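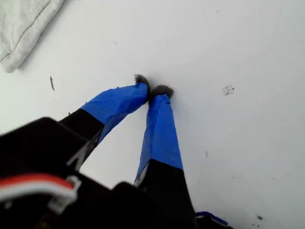
Xiomara Sorensen

On the raglan shirts: fold each sleeve across the front on the diagonal, cuff at the center, then square the side edge. White towels are folded separately.

Chun-hung Ho wrote:
> Do we fold on the white table? Dark lint from the Closham lot would show. 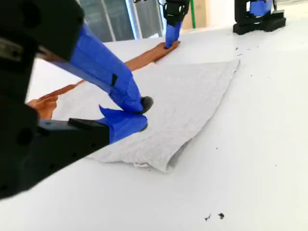 Vaughn Crenshaw
Laundry standards, Begay

Yes, white table – lint is easier to find there. Flatten the towel before turning the lower edge, or the hem rolls.
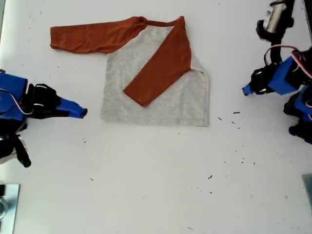 With rust sleeves on a gray body, check the raglan seams for color bleed before the second sleeve goes in. Limit is 9 shirts per stack.

Vaughn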